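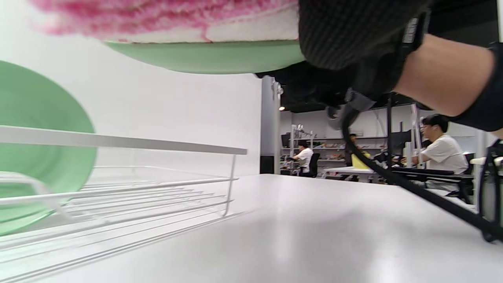
Windix Hand-Held Gripper and Glove Kit – Pre-Purchase Safety Inspection
Site: Hultcombe office, dish-handling station
Supplier: Illora
Inspected by: Hedvika Jurčo
Reviewed by: Telmo Segura
Date: March 1, 2024

Ratings: S – satisfactory. A – action required. N – not assessed.

Section 1. Work area

1.1 Table surface stable and clean: S
1.2 Dish rack stands level and does not shift when a plate is seated: S
Comment: Rack tested with the plates supplied. The feet are hard and may slide on a glossy surface once worn.
1.3 Walkway behind the operator clear: S
1.4 Adjoining desks outside the reach of the operator: S

Section 2. Gloves

2.1 Correct size issued to each operator: A
Comment: Only one size was supplied. Illora has been asked to quote for two further sizes.
2.2 Knit free of holes, pulled threads and hardened patches: S
2.3 Wrist fastening closes fully and releases with one hand: S
2.4 Gloves suitable for contact with dishware: S

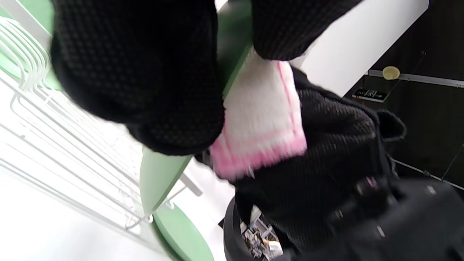

Item 2.4 – Black knit fabric and the pink-edged white cloth at the rack.

2.5 Laundering instructions provided: A
Comment: The manual refers to a care sheet that was not in the carton. Operators shall not machine wash the gloves until it is received.

Section 3. Cables and gripper

3.1 Cable jackets undamaged along their full length: S
3.2 Cable routed so that it cannot catch on the rack or table edge: A
Comment: Routing is left to the operator. A clip at the forearm is recommended, and Zabala lists a suitable one in its accessories catalogue.
3.3 Gripper fingers open fully when the trigger is released: S
3.4 Weight acceptable for a 40-minute session: S
Comment: Both operators completed the session without discomfort. Longer sessions were not assessed.

Section 4. Handling of dishware

4.1 Plates free of chips and cracks before use: S
4.2 Operator keeps fingers clear of the gripper while a plate is being placed: S
Comment: The hand should be withdrawn upward before the gripper is brought to the rim.

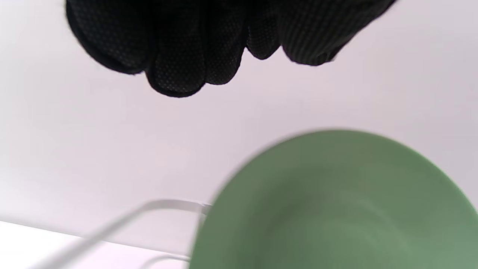 The same applies when a plate is removed from the rack. The manual describes placement only, and Illora should extend the instruction to cover removal.

4.3 Broken dishware procedure posted at the station: A
4.4 Wet dishware: N

Section 5. Outcome

Conditional approval. Items 2.1, 2.5, 3.2 and 4.3 are to be closed before the purchase order is released. Item 4.4 is to be assessed separately if the kit is to be used at a sink. Replies from the supplier should be addressed to Telmo Segura and quote file 2,662.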